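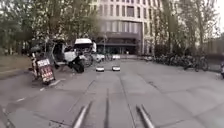

How does a delivery robot learn to cross a busy plaza? At Nomlow, a person drives it across by remote control, many times, and the software learns from what the driver did.

The company has spent much of May driving a wheeled robot around a paved university plaza, with an operator steering each run from a handheld controller. Every run is saved as a pair of records: what the robot's camera saw, and what the operator's thumbs were doing at the same moment. The goal is a set of 1000 runs, which will be used to train the robot to pick its own way over the same kind of ground.

Knut Ostermann, who runs the field work, said the team tried writing rules first and gave it up last year. "We had a rule for curbs, a rule for bikes, a rule for people standing still," he said. "Then a person standing still would start walking and two rules would argue. A driver just slows down a bit and goes behind them."

The drivers are asked to steer the way they would walk. They keep a steady pace on open paving, leave room beside parked bikes, and stay off the grass. They are also told not to fix a small mistake too fast. If the robot drifts, the driver lets it drift a little and then brings it back, so that the data includes a recovery as well as a clean line.
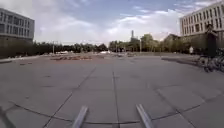

Open paving on one of the remote-controlled runs. Parked bicycles are at far right.

A run lasts around 40 seconds. The operator sets a target before starting, such as a lamp post or the corner of a building, and types it into the log in plain words. Runs that end early are kept and marked as such. Bad radio links are the main reason a run gets thrown out, Ostermann said, as the delay between the stick and the wheels makes the driver's choices hard to read.

Nomlow has trained nine drivers so far. Some had flown drones or raced model cars, and others had never held a controller. Ostermann said the second group needed an extra morning of practice but drove more smoothly once they had it. The racers tended to cut corners.

The controller software is called Gukidon and was written in house. It shows the driver the same forward view the robot will later use by itself. Drivers may look up from the screen for safety, but they are asked to steer from the screen whenever they can. A driver who reacts to something behind the robot is teaching it a move it has no way to explain from its own camera.

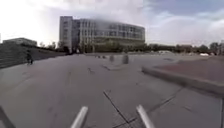 Paving causes more trouble than Ostermann expected. Dark joints between slabs can look like steps in a low-resolution picture, and early versions of the trained software would sometimes stop dead in front of one. The team went back and recorded 52 more runs straight along and across the joints, with the driver holding the stick forward the whole way. The stopping became less common, though he would not say it was gone.

Bright sky is still a problem. So are glass doors.

Lammers, a parts supplier with several large work sites, has agreed to host the next round of driving. The paths there are narrower and are shared with forklifts, and Nomlow will start again with remote control before letting the software steer. A walking-speed limit will apply to all runs, and an operator will hold a stop button throughout.

Nomlow has not set a date for runs without a driver at either place. It plans to post a short report on the plaza work on its website, along with the written instructions it gives to new drivers.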